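Clippers stalling halfway up the back of the head – SORTED (mostly!)
Posted in: Home haircutting > Faults and fixes
Status: Solved
Opened by: Mandla Swanepoel
Clipper: Gustard corded, the older one with the side lever

Original report

Hello all! I've been cutting hair at home for 16 years (mine, my two boys' and now my father-in-law's, who is a very brave man) and I love it, but my Gustard has started doing something odd. It runs beautifully for the first few minutes, then the note drops, the blades slow right down and it starts to pull. The youngest yelped. If I switch it off and leave it a while it comes back as if nothing had happened.

Tried so far:
Different socket. No change.
Brushed out the blades and oiled them. A bit better, then the same again.
Turned the power screw a quarter turn each way until it rattled, then back until it stopped. Lovely clean hum, still slowed down on the second head.

Any ideas very welcome, I've got a school photo coming up and half a haircut to finish.

Update 1

Thank you for the quick replies! Inthanon asked which oil I'm using. It's the Draltinine, the thin one, and I put on 3 drops along the teeth and one at each corner with the clipper running, then wipe. Inthanon also asked if the body gets hot. Yes, quite hot near the blade end, hot enough that I swap hands.

Petell suggested taking the blades right off, which I'd never done in all this time. Well! There was a felt of grey fluff packed in behind the moving blade that you could have stuffed a cushion with. I got it out with an old toothbrush and a cocktail stick. Ran it for ten minutes on nothing and it never dropped once. I was thrilled.

Update 2

Spoke too soon. It managed the whole of one head, which is real progress, but bogged down on the next, and now it leaves a line on the left side as well. I think I put the blades back on crooked. Petell, you did warn me.

Reply from Petell

Loosen both screws just enough for the bottom blade to shift. You want the moving teeth sitting a whisker back from the fixed ones and level all the way across. If they're in front, stop, don't cut anyone with it. Then look at the moving blade in a good light and see whether the flat side is shiny or scored.

Update 3

Scored! Properly scored, on the left, exactly where the line was coming from. So the blade was dragging, the motor was working too hard, everything heated up and it slowed down. It makes such sense once you see it. I ordered a new blade set and fitted it last night, took 2 goes to get it level, and then did three heads one after another without a single pull. Even the cowlick!

I've left the lever alone for now, it's a touch loose when fully open. If anyone knows whether there's a washer under there I'd love to hear before I go in with a screwdriver.

Marking this as solved. The old blade is in a tin in the shed in case anyone can tell me how to sharpen one, I've got some 400 grit paper and plenty of enthusiasm
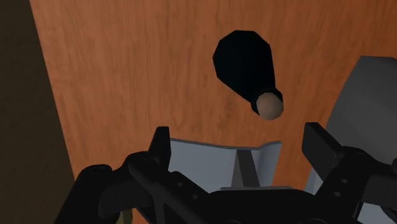

and a sheet of glass to lay it on, so I'm willing to have a go and report back.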